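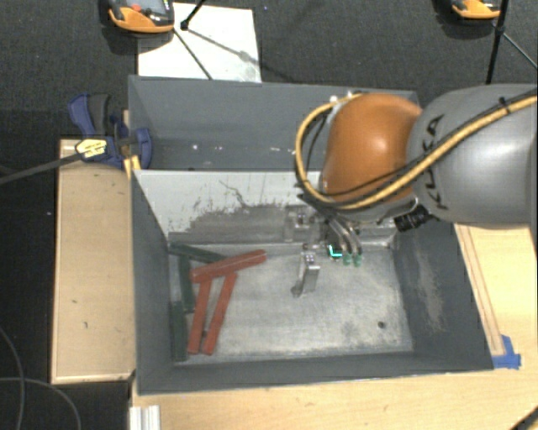
Figure 3. Two-part bin with six long blocks, three red and three dark green, lying at the left of the front compartment.

3.2 The bin and what wears it

We should say a few words about the bin itself, because so much of what follows depends on it, and because we have grown rather fond of it over the course of the study. The storeroom in Trosness where we did our work has over 200 bins of one sort or another, and most of them are plain boxes with a single floor. The divided kind (Figure 3) is less common. It has a shallow-looking section at the back and a larger one at the front, and between them stands a pale partition that slopes down to the working floor. The people who pack and unpack these bins call the partition "the apron," and we have kept their word for it throughout this paper.

Our first interest was in the marks. A bin that has seen some use tells you a fair amount about how things are put into it and taken out again, if you are willing to look at it for long enough (we were, and our tea went cold more than once). The lower half of the apron in Figure 3 is heavily scuffed and scraped in dark gray, and one thin, uneven scratch climbs higher than the rest, a little to the left of center. We sorted marks of this kind into two families. Scuffs are broad and soft-edged, and they tend to sit low down. Scratches are narrow, and they may wander quite a way up the face. The Hofstetter scale, which we adapted for our purposes, gives each apron a single score, and we found it helpful to score the lower and upper halves separately, as the two can differ so much that one number for both says very little.

Our second interest was in how long, narrow pieces come to rest. Square blocks are easy company: they settle flat and stay where they are put. Long ones are another matter altogether! They cross over one another and prop each other up, and a piece on top of a pile will often end up at a slant, as one of the red blocks does in the figure. We call such a piece a "leaner," and we noted for each pile whether it had one and which way the raised end pointed. Of the 664 piles in our records, 203 had at least one leaner. Color played no part in the coding. The red and dark green blocks were treated alike, and we mention the two colors only so that readers can follow the figures more easily.

The side of the bin where a pile gathers was also written down, along with how much of the floor was left bare. In Figure 3 the blocks are all over to the left, which we coded as a "side pile." We had expected side piles to be untidy things, and it was a pleasant surprise to find that many were quite compact, with the pieces close together and plenty of open floor beside them. We come back to this in Section 4, where side piles and center piles are compared for 50 of the divided bins.

The rear compartment was coded as well, although it gave us much less to do. Small white specks, such as those along its base in the figure, were not counted as contents, and a section holding nothing else was entered as empty. Both coders worked from the same set of written notes, which we named the Skendura sheet after the café where the first draft was put together, and they settled any differences by going back to the pictures side by side.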